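Basket-nesting cell halted at Kernavley after grip force fault

22 Jun 2019

Work on an automated basket-nesting cell at the Kernavley packing site has been suspended after the arm closed its gripper at well above the set force while a member of staff was clearing the table. The operator was not injured. The site's owner, Morkumance, has taken the cell out of service until the controller has been replaced and the guarding checked.

The cell picks woven baskets from a feed table and places one inside another, ready for wrapping in pairs. It had completed 849 cycles on the current software release when the fault occurred. Earlier trials with rigid plastic trays had passed without a stoppage.

According to the fault report, the arm placed a basket, returned to its rest position and signalled that the cycle was complete. The operator opened the side gate to remove a stack by hand. The gate switch cut power to the arm as intended, but the gripper runs on a separate supply and stayed live. It then acted on a close command left in the queue from the previous cycle. The fingers shut on air, a short distance from the operator's sleeve.

The log shows a peak force of 100 newtons at the fingertips. The limit for this product is much lower, as woven rims are easily crushed and the strands can spring back once bent.

Rodrigo Guerreiro, controls engineer at Morkumance, said two separate faults had lined up. "The queue should have been emptied when the gate opened, and the gripper should have lost power with the arm. Either one of those would have stopped it. The force limit is a third matter – it was held in a settings file that the new release did not read."

The gripper was supplied by Deramano and the cell was put together by Esteves, which also wrote the control software. Esteves has confirmed that the force limit fell back to a default value after the update and that no warning was shown on the operator panel. A corrected release is being tested off site.

Nesting itself has also been under review. The baskets have a twisted rim, and two of nearly the same size can seat with a slight offset. The vision check measures the outline of the upper rim only, so the lower basket can sit a little out of line and still pass. Offset stacks do not present a hazard, but they foul the wrapping guides further down the line.

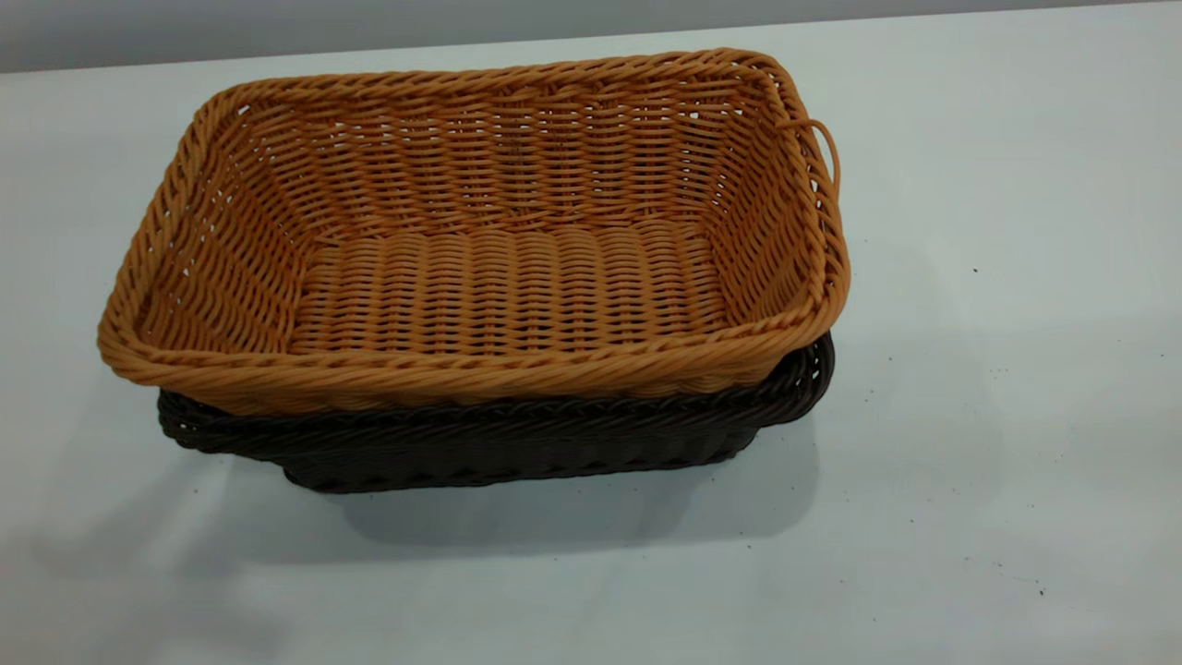
Measures before restart

Morkumance has set out the work to be done before the cell can run again. The gripper supply will be wired through the gate circuit, so that opening the gate removes power from both the arm and the fingers. The command queue will be cleared on every stop, including a normal end of cycle. The force limit will be stored in the gripper's own controller, with a start-up check that refuses to run if the value is missing.

The vision check will be extended to include the visible part of the lower rim. This change is not required for safety and may follow later.

Valeriano Paredes, who is responsible for machine safety at Kernavley, said the cell would have to complete 600 cycles with the gate opened at random points before staff were allowed to work beside it. "We tested the gate with the arm moving. We did not test it with the arm at rest and a command waiting. That test is now on the sheet."

Baskets are being nested by hand in the meantime. The restart is planned for August, subject to the results of the gate tests.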